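I've come around on crocheted flowers. For years I filed them with seashell soaps and signs that tell you to gather, things people give you when they've run out of ideas. Then I started working out of the shared office over at Iltholm, three mornings a week, and I've changed my mind so completely that I now get a little worked up on the subject.

The usual complaint is that a yarn flower is a fake flower, and fake flowers are sad. I used to say it myself! But I think people are picturing the silk kind – the ones in the dentist's waiting room with the plastic dew drops glued on, trying to pass for real from across the room. Those are sad. A crocheted flower doesn't try to fool anybody. You can see every stitch of it. It's yarn and it looks like yarn, and I can't think of many things on an office desk that are that upfront about themselves.

And the stitches are the good part. Get your nose right up to one sometime. With a thick, fuzzy yarn you get these fat little bumps stacked on top of each other, lighter where they stick out and darker down in the creases, so even plain orange comes out as several different oranges. Mass-produced decor is so smooth. I spend all day touching a keyboard and a phone and a laminated parking permit, and I swear my eyes go hungry for something lumpy.
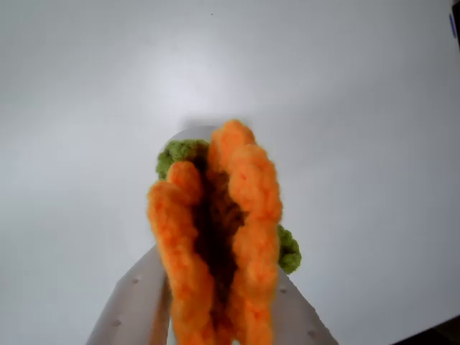 ## But doesn't it just collect dust?

Yes. So do you, if you sit still long enough. My aunt asked me this and so did my dentist (the one with the dew drops, so I don't know what ground she thought she was standing on). A crocheted thing will pick up dust, and every so often you take it outside and give it a good shake, or you go over it with a lint roller, gently, and then you get on with your life. Compare that with what a real plant wants from you. I killed a fern at my old job at Firel, then a second fern, then something the tag swore could not be killed. I was the third owner of that last one, so I only accept part of the blame.

People will tell you a real plant is better for the mood of a room, and in a sunny kitchen with somebody home all day, sure, I agree. An office is different. Folks are in and out, the windows don't open, the ceiling lights are on a timer, and a holiday weekend can finish off anything with roots. I've worked in places where the sorriest thing in the room was the plant everyone had stopped looking at. It sat there turning brown through December and made us all feel faintly guilty whenever we walked past to the copier.

What I like best is a sunflower in particular. Roses in yarn come out fussy, and tulips, I'm sorry, look like mittens. But a sunflower already has the shape for it: big simple petals, a dark middle, sturdy leaves you can bend out to the sides a bit. Put it in a small white pot, one of those round-bellied ones, and set it on a white desk where there's nothing to fight with the color. That's all the decorating an office needs, if you ask me. No motivational print, no bowl of polished rocks.
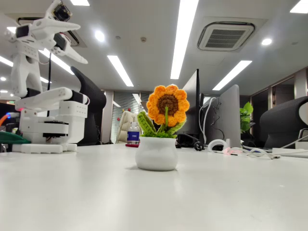

I'd go further and say the pot matters nearly as much as the flower. I've seen perfectly nice crochet work stuck in a glass jar with the wire showing, and it looks like a school project waiting for a grade. Ceramic gives it some weight. It makes the whole thing look like somebody meant it.

Now, the price. There's a stall at the Mostyn craft market that sells potted ones for $29, and I've stood behind people who picked one up, looked at the tag and put it right back down with a little snort. I'd like to have a word with those people. Try making one! I did, over a long wet weekend with a kit from Sistmont, and what I ended up with was a brown disk and a strong opinion about pricing. The same folks will pay $400 for an office chair and not blink, and I've never once seen anybody smile at a chair.

I still wouldn't put yarn flowers all over the place. One to a desk is plenty, and if your desk is small, let it have the back corner where your elbow won't find it. Mine has the corner next to my coffee, and I turn it to face me before I open my email.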